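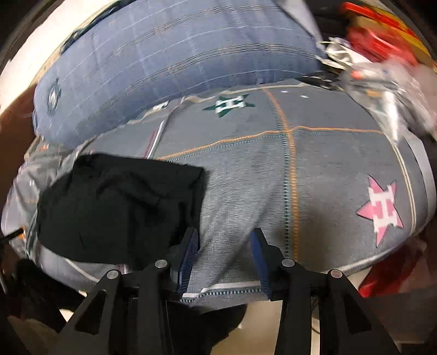

Figure 3. Black cloth on a patterned grey cover, with the two-jaw hand-held gripper open at the near edge.

4.2 Folding and tidying cloth

Cloth remains the weakest part of our chore set. The Hillora collection holds 3,951 demonstrations recorded with hand-held grippers in furnished rooms, and 1,378 of them involve a garment, a blanket or a loose piece of fabric. We trained the Visent policy on the full collection and then on the cloth part alone. Both versions handled rigid objects as expected. Neither could be left to tidy a bed.

Two kinds of error account for most of the failures. In the first, the policy closes its fingers on the wrong layer. A dark cloth lying on a soft cover gives little height to work with, and the fingers often take up both. In the second, the grasp is good but the policy does not know when the job is done, and it goes on smoothing until the step limit of 3,000 is reached.
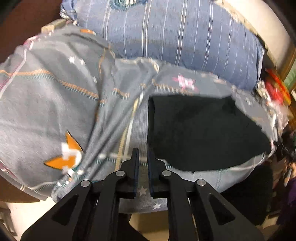
Stitching and printed motifs made the first error worse. On plain covers the edge of the upper cloth was usually found within six attempts. On patterned ones the policy tended to follow a stitched line as if it were a hem. Adding the Braltton depth channel helped with thick fabric and made no clear difference with thin fabric.

A person folding the same cloth feels for the edge and corrects a bad pinch without looking. The grippers used here record no touch signal, so the policy has nothing comparable to learn from. We return to this in Section 6, where the Cortés fingertip is tested on the same tasks.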